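Etstead : la salle commune de Jadmont rouvre avec du mobilier de seconde main

Publié le 27 juin 2021

La salle commune de la résidence Jadmont, à Etstead, a rouvert ce mois-ci après trois semaines de fermeture. Les murs ont été repeints en blanc et une bonne partie des meubles a été remplacée par des pièces d'occasion, achetées pour la plupart au dépôt-vente Kadlec.

L'association des locataires disposait d'un budget de 3000 euros, peinture comprise. Le mobilier en a absorbé 1499. « Nous avions d'abord regardé du neuf chez un fournisseur de Kivimby, mais il fallait attendre la fin de l'été », explique Anežka Brabec, qui préside l'association. Les meubles ont été livrés en deux fois.

La pièce la plus remarquée est une table ronde en bois clair, installée avec des chaises à motif floral noir et blanc. Elle sert déjà aux goûters et aux parties de cartes.

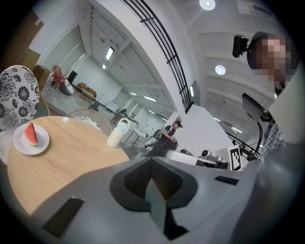 Une part de pastèque sur la table ronde de la salle commune, à Jadmont.

Le reste de la salle garde un caractère dépareillé. On y trouve un fauteuil rouge, un canapé bas marron et une haute armoire brune placée contre le mur. Oldřich Jurčo, qui habite la résidence depuis l'ouverture, aurait préféré un ensemble assorti. « Les chaises à fleurs, je ne les aurais pas choisies. Mais on y est bien assis », dit-il.

L'aménagement n'est pas tout à fait terminé. Des cartons sont encore appuyés contre un mur, et il reste à ranger les câbles du côté de l'étagère blanche. Kamil Tóth, chargé du suivi des travaux, compte régler ces points avant la mi-juillet. Un second passage de peinture est aussi prévu dans le couloir d'entrée – il sera fait tôt le matin, pour ne pas bloquer l'accès à l'ascenseur.

Plus de 50 habitants ont répondu au questionnaire distribué au printemps sur l'usage de la salle. Les demandes portaient surtout sur les horaires du soir et sur la possibilité d'apporter son repas. L'association a donné suite à la seconde : on peut désormais manger sur place, à condition de débarrasser la table et de remporter ses restes. Pour les horaires, la discussion continue avec le gestionnaire.

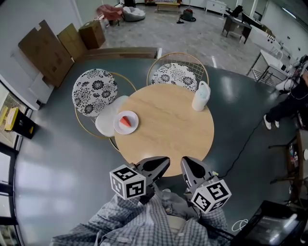
Horaires et réservations

La salle est ouverte tous les jours de 9 heures à 19 heures. Les réservations pour un anniversaire ou une réunion se font auprès de Vojtěch Štěpánek, à l'accueil de la résidence, au moins trois jours à l'avance. Le prêt est gratuit pour les locataires.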